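Farnis desktop arm, small lab package: review after one budget year

Reviewed by Yung-ching Shih
Posted 12/31/24

Rating: 4 out of 5

I am responsible for the equipment budget in a small workshop where we test picking and sorting of light plastic parts. Before we ordered the Farnis arms I looked for reviews written by somebody who also had to pay the invoices, and I found very few. Most of them speak about speed and repeatability. So I write mainly about money, space and time, and a little about how the arm works.

We compared three offers. Gindeo was the cheapest but the delivery could not be confirmed before the end of our budget year. Unirell had the best software, in my opinion, but the yearly licence was calculated for each arm and I could not promise this cost for the following years. Farnis was in the middle. My colleague Ming-te Kwok had used an older Farnis model in his previous job and he was satisfied with it, and this helped the decision more than any brochure.

We bought 2 arms. I recommend to plan for this from the beginning if you can. When one arm is in service or in calibration the other one can continue, and some tasks need two hands in any case. The seller gave us a small discount for the pair, but not for the second gripper, so please ask for it before you sign.

What is in the box: the arm, the base plate, the power supply, a standard gripper and the cables. What is not in the box was for me the bigger lesson. In our plan there was one line called "accessories" with no real calculation behind it. In the end this line came to 392 pounds, and we had to move money from the training budget. It was spent on a work mat, wall panels, longer cables, replacement gripper fingers and many rolls of tape. None of these things is expensive alone.

The table also needs attention. We used one we already had, with a wooden top, and it is strong enough. But measure the reach of the arm when it is fully stretched, and then add space behind the bases for the cables. I did not do it, and we had to move the whole table forward after the first installation.

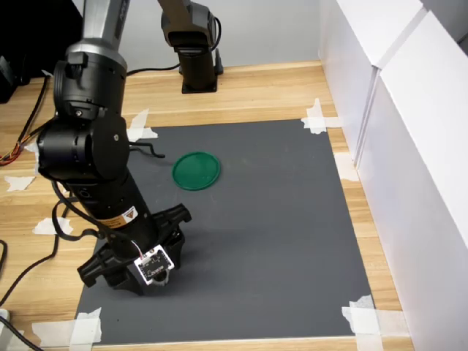
The table with both arms, the taped mat and the white panels. The green lid is one of our test parts.

The mat is more important than I expected. On the bare wood, light parts were sliding when the fingers touched them, and a dark grey surface is also easier for our vision software. We fix it with white masking tape. Ming-te would prefer clamps, and he is probably right, but clamps are one more thing the arm can hit. The tape must be changed when the corners begin to lift, so put it in the yearly costs and not only in the starting costs.

The white panels were my idea. Without them the light from the window changed during the day and we repeated many tests for nothing. We ordered them from Lu, a local supplier of shop displays, and they were delivered in 19 days. A special enclosure from a robot catalogue was several times the price and I could not see what we would get more.

About the arm itself I can be short. The movement is smooth, the joints feel solid, and the software was installed in one afternoon. The gripper is good with boxes and cups. With flat things, for example lids, it needs patience – the fingers must arrive very low and at the correct angle, and a small error in the height means that the part is only pushed away. We adjusted the height many times before we were content with the result.

The weak point is the cables. They hang outside along the arm, and you have to guide them yourself. No clips are included and the manual has only half a page on the subject. In November one connector became loose and we lost almost a week while we looked for the fault in the software. Farnis support answered politely and sent a new cable without cost, but a proper cable guide should be part of the package at this price.

My advice for other people who plan a similar purchase: take the price of the arms and add 20 per cent for the things around them. Ask in writing how long the spare parts will be available. Reserve some working days for the person who will install it, also when the seller says it is ready to use.

I would buy Farnis again. I take away one star for the cables and for the second gripper that was not in the discount.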